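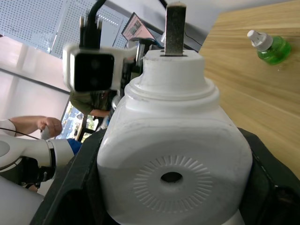 The Toads of Werkcombe

The Druron toad spends most of the year underground, doing what looks from above like nothing. Then the August rains arrive, and it crosses the Werkham road at the speed of a reluctant tenant.

Lejla Obradović has been counting the crossings for 3 summers. Her first tally was 591 toads. Last year she got 377, a number she repeats in the tone other people save for dental bills.

The county's answer was a tunnel. It is dry, well lit and popular with raccoons.

"The toads walk right past it," says Senad Tomić, who helped dig the thing and has taken their indifference personally. He now wants a low fence to steer them in. The county wants a study of the fence. The toads, as far as anyone can tell, want the road.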